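Skastgate Home Forum > Floors and Cleaning > Mop pads with a fringe: how are you washing yours?

Started 13th July

pegbasket
Posts: 809

Hello all, I've been reading this section for ages and finally have something worth asking. When we moved into the bungalow we went from carpet nearly everywhere to hard floors nearly everywhere, and I've become a person with opinions about mop pads, which would have made my mother laugh till she cried (she had one string mop for my entire childhood and I'm fairly sure it's still going in somebody's shed).

I've ended up with a mix. There are a couple of flat, short-pile pads that came with the Clirnance mop, and then there are the white ones with the long fringe, which I much prefer for the hall and under the kitchen units. My trouble is the washing. The flat ones come out of the machine looking much as they went in. The fringed ones come out in clumps, as if they've been chewed, and they dry stiff. I've tried 40 and I've tried 60. I've tried them in with the tea towels and I've tried them on their own.

So what are you all doing? Powder, liquid, softener, nothing at all? And do you dry them flat or hang them up?

Dunnockbarn
Posts: 3,793

Welcome out of the shadows, pegbasket! You'll get ten different answers, so I'll put mine in first and you can ignore the rest.

Never, ever softener. It coats the fibres and then they just push the water along in front of them. I did it for a whole winter with my old Fang pads, thinking I was being kind to them, and spent most of that winter mopping the same puddle from one end of the utility room to the other. Liquid detergent, half what you'd use for clothes, and an extra rinse.

tillyonthehill
Posts: 1,503

I'm going to disagree with Dunnockbarn (again, sorry, you know I'm fond of you). A tiny drop of softener every so often has never done mine any harm and it's the only thing that stops them setting like cardboard in our water. We're in a very hard water area, the kettle looks like a cave. I think people on here are a bit fierce about softener.

White vinegar in the drawer is the halfway house if you can't bring yourself.

Anqi Xu
Posts: 20

Hi pegbasket, are yours the sort with one plain band along the top and all the fringe below it? I ask because there's another sort that is fringe all over, and they want treating differently, in my experience. I've had both in this house and got them thoroughly muddled for a while. The kind I mean is white, with a smooth band and thin dark lines running down it at regular intervals:
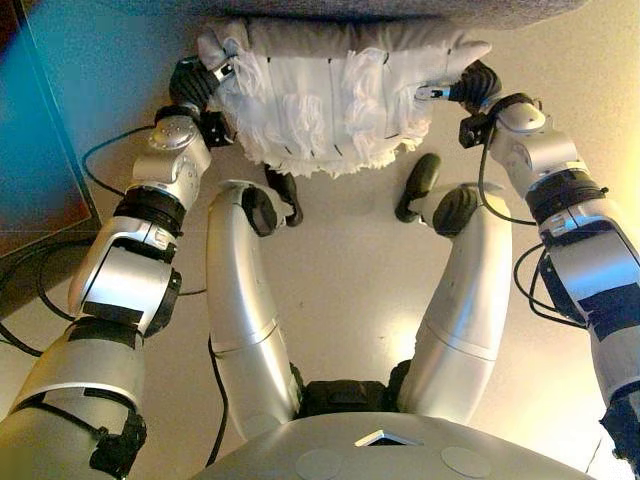
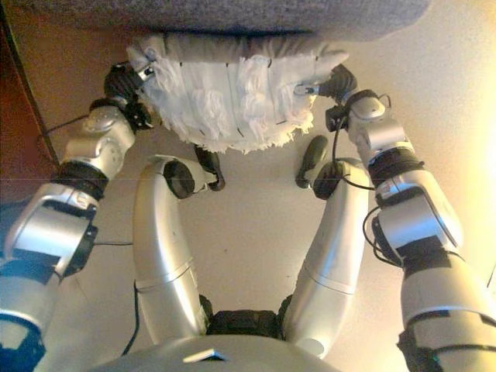

With mine I go by the band more than the fringe. If the band goes out of shape then the whole pad sits badly on the mop and you end up with a dry stripe down the middle of every stroke, and no amount of fluffing helps with that. So I wash them in a net bag, cool-ish, slow spin, and as soon as the machine finishes I take hold of each end and give the band a good firm pull lengthways, then hold it up and shake so the fringe drops down by itself. I used to lay them over the radiator, but they dried with a bend in them. Now they go on the airer by the band with two pegs.

The clumping I can't claim to have cured completely. I do run my fingers through while they're damp, and it helps, though it's a boring job and I usually do it in front of the television.

pegbasket
Posts: 809

Oh that's so helpful, thank you! Yes, mine have the band. And I think you may have found my problem, as I've been drying them draped over the side of the bath with the fringe all squashed underneath. I'm a bit embarrassed now. I'll try the pegs tonight, I've got two in the machine as we speak.

Do you find the long fringe catches on things? My husband says it picks up more crumbs than it leaves but I think he just likes his steam mop.

Dunnockbarn
Posts: 3,793

Sweep first. I'm forever saying this. A fringed pad will pick up every crumb in the house and then carry them into the next room for you, and people blame the pad. Sweep or hoover, then mop, and it'll be as good as gold.

Anqi, I'd argue with you about the slow spin, mind. I put mine on full whack and have done for years. If they go in the net bag they can't get tangled with anything, and they're dry by teatime. On a slow spin in October mine would still be dripping at bedtime, and then you get That Smell.

Anqi Xu
Posts: 20

That's fair, I do have a warm cupboard for the airer so I'm spoiled. I had one go wavy along the band after a fast spin and I've been nervous ever since, but it could have been an old pad that was on its way out anyway.

And yes to sweeping first. I don't always do it.

marrowman
Posts: 1,503

Can I put in a word for not machine washing them at all? Bucket, hot water, squirt of washing up liquid, swish, rinse, out on the line. My late wife did the floors that way and so do I, and our machine has never had grit in it. The chap who came out to mend my neighbour's Wenodora washer pulled a handful of gravel and fluff out of the filter and said it was mostly off floor cloths.

Tilly, I see we're on the same number of posts. I'd better stop there so we stay level.

tillyonthehill
Posts: 1,504

Too late, marrowman!

But I do take the point about grit. I bang mine against the back wall before they go in, and I do the filter when I remember, so not as often as I should. A bucket wash is fine in summer but my hands won't wring any more, and that's where the spin earns its keep.

pegbasket
Posts: 809

Update for anyone still reading. Both pads washed in a pillowcase (no net bag in the house, one is on the shopping list), no softener, vinegar in the drawer, pulled straight by the ends and pegged by the band. They've dried so much better! One is still a bit matted at the corner, but that's the one that met the spilled porridge, so I don't hold out much hope for it.

Next question, and tell me if I should start a new thread: does anyone keep separate ones for the bathroom, and if so how do you tell them apart once they've been through the wash?

Dunnockbarn
Posts: 3,793

Laundry pen on the back, a big B. Stay in this thread, we're all here now.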